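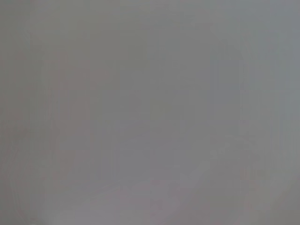

Water hardness in Unthorpe is not the same at both ends of the village, and Jolanta Chmielewska has spent much of her working life measuring the difference. She runs the private supplies survey for Dumik, a small laboratory that tests boreholes and wells for households off the mains.

The survey covers 179 properties. Of these, 88 draw from the chalk and the remainder from gravel nearer the river. "People say 'well water' as if it were one product," she says. "Two boreholes on the same lane can differ by a factor of two in calcium. It depends how deep the casing goes and where the water enters."

Samples are drawn from the kitchen tap after it has run for five minutes, then again at the wellhead. The second sample matters where a softener has been fitted. Chmielewska has found units set for a hardness the house no longer has, usually after the pump was lowered.

Nitrate is the other concern. It tends to rise in the gravel wells after a wet winter and fall back by June. She is wary of single readings. "One result tells you what was in the bottle. I want four from the same tap before I'll talk about a trend." 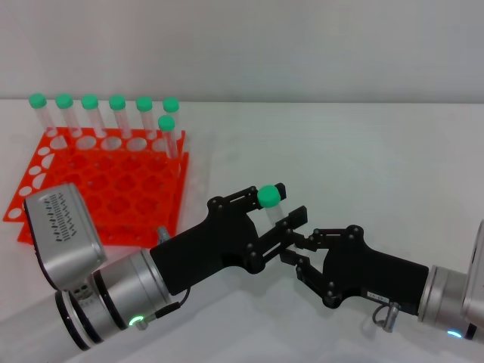
Sunil Patwary thinks four is too few for the shallow wells, and would sample monthly for a year before advising anyone to pay for treatment. Chmielewska accepts the point but puts the difficulty down to cost. Monthly visits to every gravel property would mean 1,492 bottles a year once duplicates and blanks are added, and the laboratory closes its intake at noon on a Monday.

The compromise is a rota. Wells that have shown a nitrate reading above half the limit are visited monthly — the others quarterly. Owners receive the figures with the method and the uncertainty printed beside each one, a practice she insisted on.

"They do read it," she says. "I get telephone calls about the decimal places."

The next round starts at the river end, where two of the older wells have new caps and one has been deepened.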